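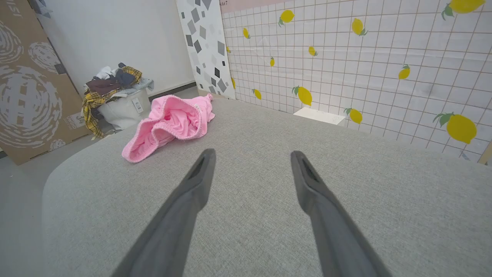 Como tirar mancha de tinta de esferográfica de um tecido de estofo claro?

Vendula Koubek
Tenho um sofá Stuslow com uns dois anos. As capas não saem. Na terça ficou uma caneta aberta entre as almofadas e fez um risco de tinta azul no assento. Já passei um pano com água e a mancha alargou um bocado. A etiqueta diz só "W". Posso usar álcool ou estrago a cor?

marta_estofos
"W" quer dizer limpeza à base de água, por isso o álcool é por sua conta. Eu uso álcool isopropílico a 70% e nunca tive problemas em poliéster, mas teste primeiro na parte de trás. Molhe um pano branco, encoste, levante, mude para uma zona limpa do pano e repita. Não esfregue. No fim passe água com uma gota de detergente da loiça e seque com uma toalha.

Rui P.
laca do cabelo, sempre resultou cá em casa

tecidos_e_companhia
A laca antiga tinha muito álcool, a de agora nem por isso, e deixa resíduo pegajoso. 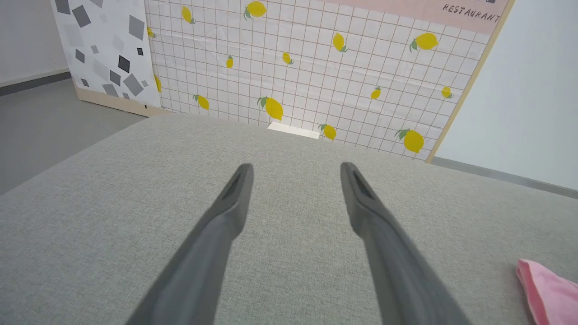

O maior risco depois da tinta é a auréola. Aparece quando se molha só um círculo no meio do assento e a água seca de fora para dentro. Num estofo cinzento-claro como o da fotografia, grande e liso, qualquer auréola dá nas vistas, por isso humedeça o painel inteiro, de costura a costura, com um borrifador de 500 ml. Deixe secar com a janela aberta e sem secador. Se ao fim de duas tentativas a tinta continuar lá, chame uma empresa de limpeza. Paguei 70 euros por um sofá de três lugares em fevereiro.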